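Hi Mbali,

Quick update on the Sallton craft room before I head out. We've spent almost 2,000 of the grant so far, mostly on paint and the new sink (the old one leaked again, ugh). Evening sewing classes start in October! Waldemar Olszewski is teaching two of them and he's already asking for more thread.

The quote for shelving from Vokano came in higher than I'd like, so I'm getting another one from Kurup. 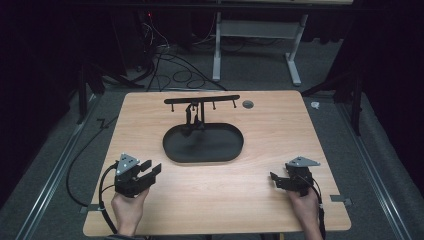 One of the tables, with a black peg rack and a gray tray.

Still to do: door lock, sign-up sheets, and a chat with you about the heating bill.

Ravindran Thampi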